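Rapport d'avancement, juin
Projet Curkico, volet « chambre et petit rangement »
À l'attention du fonds Grolar

L'aménagement de la chambre témoin est terminé. Le chevet blanc est en place sur le parquet clair, et le lave-linge reste contre le mur du fond, comme prévu au plan. La dépense de mobilier s'élève à 2 006 euros pour une enveloppe de 2 176 euros. Le solde est reporté sur la ligne consommables.

Le travail de la période a porté sur le panier de chevet : le poser, le remplir, le vider, le déplacer. Nous avons gardé le modèle rouge en plastique, retenu après comparaison avec celui de Caltik, trop profond pour les petits objets.
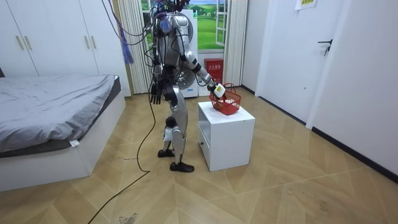
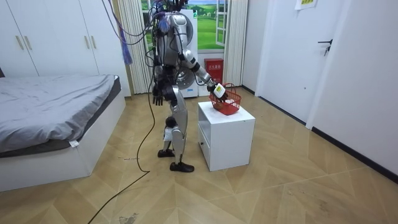
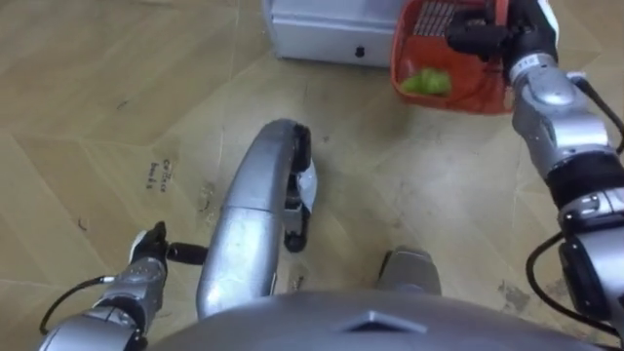 Le panier rouge, chambre témoin.

La fiche de rangement a été réécrite deux fois. La version en vigueur sépare la prise du panier par le bord et le rangement des objets un par un. Le lot d'objets fourni par Fu est complet, mais deux articles sont à remplacer pour usure.

Points ouverts :
Le parquet se marque et se salit vite. Un nettoyage est fixé chaque mercredi, avant la première séance.
Le compartiment ouvert du chevet n'a pas encore été utilisé. Il sera intégré à la fiche suivante.
La facture de livraison du chevet n'est pas parvenue à la comptabilité. Une relance est partie.

Nous demandons l'accord du fonds pour affecter le solde au remplacement des articles usés et à l'achat d'un second panier du même modèle.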